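首页 | 新闻动态 | 步道地图 | 活动报名 | 联系我们

Wolum 坡地步道 9月9日（星期六）开放，欢迎来走走

各位邻居、各位爱走路的朋友，好消息来了！我们 Bunside 步道小组筹备了快一年的 Wolum 坡地步道，定在9月9日（星期六）上午正式开放。我写新闻稿一向写不短，大家多担待，急着看时间地点的朋友直接跳到后面就行。

先说说这条路。全长4000米，从 Latham 村口的停车场出发，沿着草坡底下走一段，再顺着林子边慢慢往上，最后绕回 Conneely 农场的后门。路不难走，我自己带着午饭慢悠悠地晃过一圈，中间还坐下来吃了个苹果。陡的地方只有靠近林子最高处那一小段，穿双底子厚点的鞋就够了。

我个人最喜欢的是草坡。很多人一听“草坡”就想到修得齐齐整整的绿地，那您来了可能要愣一下，我们这片草是糙的，高高低低，绿里夹着黄。八月开会的时候也讨论过要不要全部割一遍，最后决定只割步道两边，其余留着。虫子要住，鸟要吃，再说我觉得这样也好看（这句是私心）。

坡上面的灌木和树也基本没动，只把伸到路上的枝条剪了剪。剪下来的枝条堆在坡脚，给刺猬过冬用，请大家别搬走，也别让狗去刨。

沿路一共立了38根木桩，桩头刷了白漆，跟着走就不会走岔。另外有7张长椅，其中两张朝着树林那一面，我建议留给阴天来的人。晴天大家都抢着看远处，阴天反倒能安安静静看树，天是白的，树是暗的，轮廓一高一低地往右边爬上去，我能坐半天。 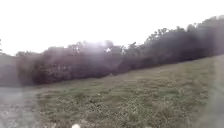
Latham 的老住户 Conneely 家托我带句话，说他们从前管这片坡叫“上边地”，希望步道牌子上能把这个叫法也写进去，还说林子边那条小路雨后特别滑，最好铺点碎石。名字的事我们已经答应了，新牌子正在做；碎石先铺最滑的400米，剩下的等明年开春再看。也谢谢他们家同意步道从农场后门经过，少绕了好大一圈！

开放当天的安排很简单：上午十点在 Latham 停车场集合，不剪彩，也没有长篇讲话（我保证），大家一起走一圈，走完到 Conneely 农场的谷仓喝茶。茶和面包我们准备，杯子请自己带。小朋友可以来，狗也可以来，请全程牵绳，坡那边的围栏后面有羊。下小雨照常走，刮大风就顺延一周，当天早上八点前会在网站首页贴通知。

停车场不大，住得近的朋友尽量走路或骑车过来。不用报名，也不收费。想要纸质地图的，可以在 Bunside 图书角领，领完为止，电子版在“步道地图”一栏里随便下载。

媒体朋友如果想提前来看看，请通过网站“联系我们”留言，写清楚哪天方便，我一般晚上回复。坡上手机信号不太好，白天找不到我的话，多半是在那儿补漆。

Bunside 步道小组

相关新闻
Wolum 坡地步道木桩安装完工
Latham 停车场入口临时改道通知
八月例会纪要：草坡割不割？
Conneely 农场谷仓茶会征集面包方子
遛狗请牵绳：羊群放牧区域说明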